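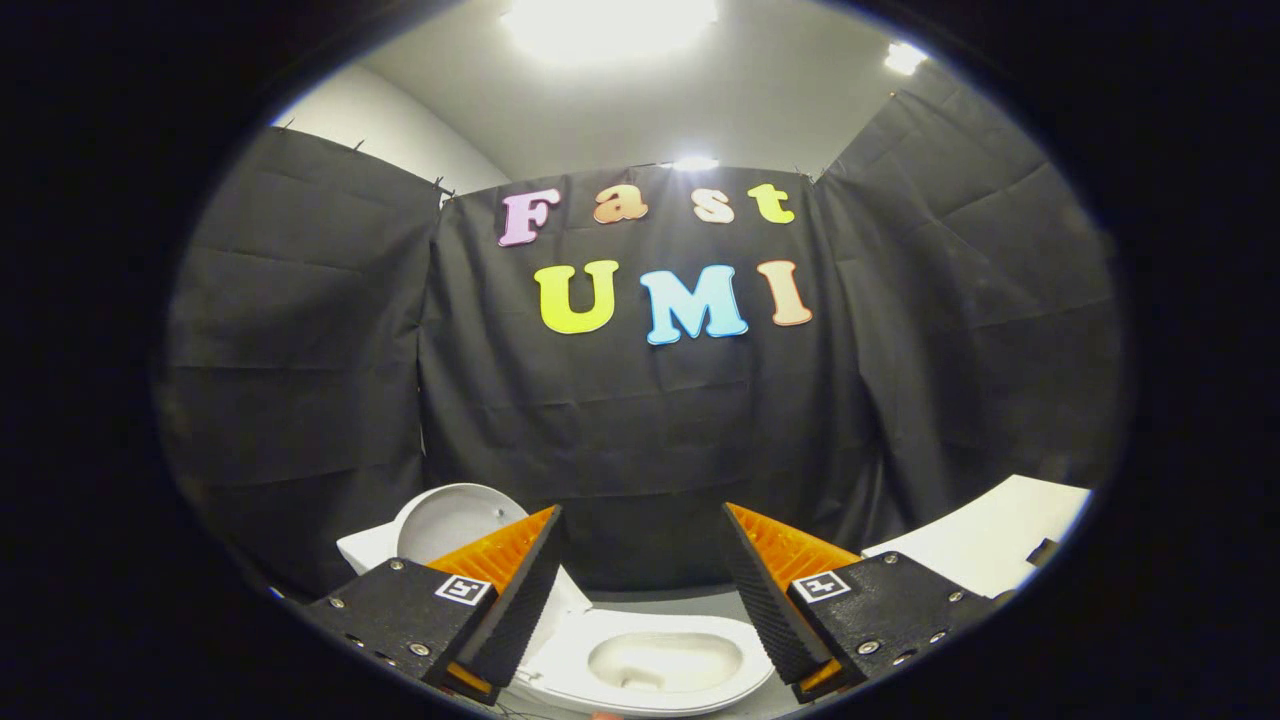 Why did a bathroom-cleaning robot keep hold of a toilet lid it was supposed to let go? The recordings it learned from had the wrong finger positions in them at the moment of release.

It took Vulonix most of a spring to get to that answer. The company builds a wheeled robot with one arm, called the Besson, that cleans restrooms in office buildings at night. It mops, wipes sinks, and lifts and lowers toilet lids. In the test building at Wandunlow it had been doing the job for five weeks when it pulled a lid off its hinges, turned to go to the next stall with the lid still in its fingers, and struck a night supervisor on the forearm.

The supervisor was Annick Gaillard, who had come in to restock paper. She was bruised and went home early. The robot stopped when its arm sensed the contact, as it was built to do, and stood in the doorway holding the lid.

"It stopped right away, I'll give it that," Gaillard said. "But I was on the wrong side of it. I had to climb over a mop bucket to get out."

Vulonix pulled the Besson from Wandunlow the next morning. The company had been expecting a mechanical fault, and that is where it looked first. Technicians took the robot's hand apart. They checked the motor that opens the fingers, the gearing, the wiring in the wrist and the soft pads. Everything worked. They put it back together, set it in front of a test toilet and told it to lower the lid. It lowered it and let go. It did so again all afternoon.

"We nearly sent it back," said Damián Tlapale, who runs field testing. "There was a draft email saying the fault was a loose screw on the lid. The screw was loose, too. It just wasn't why the robot held on."

The email was held up by Monique Rolland, the company's safety engineer, who wanted an explanation for the finger log. The log showed the command sent to the hand each fraction of a second. In the stall at Wandunlow, after the lid was down, the robot had never sent the command to open. The hand had done exactly what it was told. Whatever was wrong sat further up, in the software that decided what the hand should do.

That software is a policy trained on demonstrations. Vulonix doesn't program the motion for a lid line by line. People perform the task with a hand-held gripper that has the same kind of fingers as the robot, and a camera on the tool records it from a few inches behind. A model is then trained to produce the same movements from the same kind of view.

Most of the lid recordings were made in a booth at the company's workshop in Dendness. It is a simple setup, with a white toilet on a light gray floor and black curtains on three sides. Someone stuck foam letters on the center curtain, "Fast" on the top row and "UMI" below it, and they have stayed there. The ceiling is white and the lights in it are strong.

Each finger of the tool is a black block with an orange ribbed pad on its inner side. On top of each block is a small square marker in a black-and-white pattern. The tool has no sensor to measure how far apart the fingers are. Software finds the two markers in the video and works out the opening from the distance between them. It is a cheap method and it usually works well.

It depends on seeing both markers, though. Kaede Okabe, who looks after the training data, started going through the lid recordings by hand in the second week. She compared the video with the number the software had saved for the finger opening. In the first dozen she found nothing. Then she came to one in which the operator lowered the lid, opened the fingers wide and backed away, and the saved number said the fingers were still closed.

"I watched it four times," Okabe said. "You could see them open. The file said they hadn't."

The cause was glare. When the operator leaned in to set the lid down, the wrist rolled forward and the tops of the fingers tilted toward the lights. At the wrong angle, one marker turned into a white patch with no pattern the software could read. With a single marker there is no distance to measure. The software had been written to deal with short gaps of that kind by repeating the last good number until the marker came back.

For a gap of a few frames, this does no harm. But lowering a lid puts the hand in the same pose each time, and the glare came at the same point, just before release. The last good number was always a closed hand. By the time the operator straightened up and the marker could be read again, the fingers had been open for a second or more, and many of the recordings had been trimmed to end before then. In those files the hand never opened at all.

Okabe wrote a script to look for openings that stayed perfectly flat for longer than a person could hold them. Of 1,494 lid recordings, 486 had the problem.

That is close to a third, and it explains why the fault was so hard to bring on. The model had learned from both kinds of recording. In most conditions the good ones won out. When the view from the robot's camera looked more like the bad ones, it leaned the other way. At Wandunlow, one stall has a light fixture almost directly over the tank. The lid that came off was in that stall.

Once the team knew what to look for, they could make it happen. Povilas Zariņš, a test technician, hung a work lamp over the toilet in the workshop and ran the lid task 38 times with the old software. The robot failed to release in 27 of them. In most cases it tugged at the lid, paused and tugged again. Zariņš had taken the hinge screws out by then to save the hinges.

"With the lamp off you'd have signed for it," he said. "I had signed for it, in fact. My name is on the first test sheet."

Rolland's report, finished in August 2026, gives less space to the glare than might be expected. She lists it as the first cause and then spends several pages on what let it through.

The first item is the rule about repeating the last good number. It had been added by a contractor to stop the training software from crashing on missing values, and it left no trace in the saved files. A measured opening and a repeated one looked the same. Anyone reviewing the data saw a complete column of numbers.

The second is the review itself. Vulonix did check its recordings. Reviewers watched the video and marked each one as pass or fail on whether the lid ended up closed and undamaged. They didn't look at the finger numbers beside the video, and nothing in the procedure asked them to. All 486 bad recordings had passed.

The third is the one that got a person hurt. After lowering a lid, the Besson had no separate check that its hand was empty before it drove off. It relied on the policy to have opened the fingers. The hand's motor does report its position, so the robot had the information it needed. No part of the software was reading it at that point in the job.

"A bad demonstration should cost you a lid," Rolland said. "It shouldn't be able to get as far as the doorway."

She is also critical of the building rules. The Besson was supposed to work in closed restrooms, with a sign across the entrance. The sign was in place that night. Gaillard went past it, as she and the other supervisors often did, since the paper had to be restocked during the same hours. The people who wrote the schedule for the robot had not talked to the people who wrote the schedule for the paper.

The fixes have been made in roughly the order of the report. The robot now reads its own finger motor after every release. If the fingers aren't open, it stays where it is, holds still and calls for help. It won't drive while holding anything heavier than a cloth. The recording software marks every frame in which either marker is lost and rejects the whole recording if the gap passes a short limit.

The data took longer. Okabe considered repairing the bad files, using the frames where the opening could be judged by eye, and gave it up after a few days. The team discarded them and recorded new ones. Operators get a tone in an earpiece when a marker drops out, and they can start again on the spot. Zariņš tried matte markers, which helped, and diffuser panels for the ceiling lights, which helped more. The panels are on order for the rest of the workshop. Some of the new recordings are being made under the bare lights on purpose, with the gaps kept short, so that the model sees what a bright stall looks like.

Other tasks had to be checked as well. The script turned up a small number of flat stretches in the faucet recordings and almost none in the wiping ones, where the fingers stay closed on a cloth and a repeated number would happen to be correct. Okabe is less comfortable with that second result than her colleagues are. A script that looks for flat numbers can't say much about a task in which the numbers ought to be flat, and she has asked for those to be reviewed by eye. That work is about half done.

The Besson is due back at Wandunlow in October, for sinks and floors only. Lids will follow if the lamp test goes without a failure and if Rolland agrees to it in writing. Restocking has been moved to the early evening, before the robot starts.

Gaillard was asked to comment on the new stop behavior before it was approved. She asked for one change, and got it: when the robot stops and calls for help, it has to back away from the door first if its path is clear and its hand is empty. If it is still holding something, it stays put, and a supervisor can cut the power from a switch in the hallway.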